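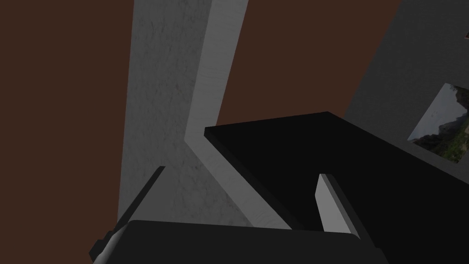
In the simulator: the view from the gripper, close to a gray structure.

About us

Fu Robotics is a small company in Urkthorpe. We make software for robots which must work inside normal homes, with doors, lamps, chairs and all the things that people put in the way. We started in one rented room above a shop for floor tiles. Today we have two floors in the old Bovis building, near the harbor road to Skokness, and we still use the tables from the first room.

Most of our work is done in simulation. Before a robot moves its arm in a real house, it has tried the same movement in a computer many times. We build the rooms, we put the robot in them, and we look at what it does through its own cameras. Our house library has now 763 rooms. Many of them are made after homes in Urkthorpe, whose owners kindly let us measure their kitchens and corridors.

Our open day

Every year we open our doors to the public. The first time we did this only for families of the staff, but then the neighbors asked if they can come too, and after them the schools. The last open day was in January, and up to 2000 people can now follow it also from home by our video link.

The visit starts downstairs with coffee and a short talk. Then the guests go up in small groups to the demonstration room, where a simulated home is shown on the large wall screen. The robot in it has two arms and one task at a time. We show the view from above its body and also the close views from the grippers, which many visitors find difficult to read in the beginning. After some minutes they get used to it, and the children usually faster than their parents.

The task that people ask for most is the door. A door handle is a small thing, and the robot must bring its fingers to the right place, at the right angle, with the second arm kept out of the way.

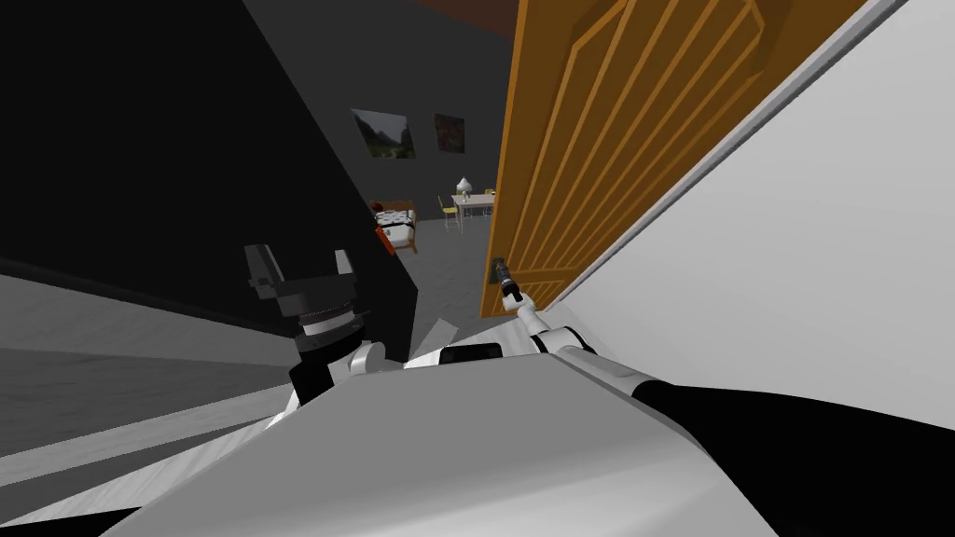 When the fingers are at the handle the room becomes quiet, as in a football match before a penalty. Our engineers explain what the software is deciding and they answer questions. We also let the guests propose changes: a heavier door, a handle on the other side, a lamp that is turned off. We enter the change and run the task again. Sometimes the robot fails, and we show this also, as it is a normal part of our day.

What we believe

We think that people should be able to see how such machines are prepared before they meet them at home. For this reason our talks use everyday words, and we don't ask visitors to sign up for anything. The open day is free of charge.

Schools and groups

Outside the open day we receive school classes and clubs by appointment. A visit takes one morning. We can take one class at a time, and pupils should be at least ten years old. Teachers get a copy of a simple room from our library, so that the class can continue at school on its own computers. The building has an elevator and the demonstration room is on the same level as the restrooms.

How to find us

From the station in Urkthorpe take the bus in the direction of Skokness and get off at the stop Bovis. Our entrance is at the back of the building, on the side of the water. Parking is limited, so groups with their own bus should please write to us first.

This page was last updated in March 2026.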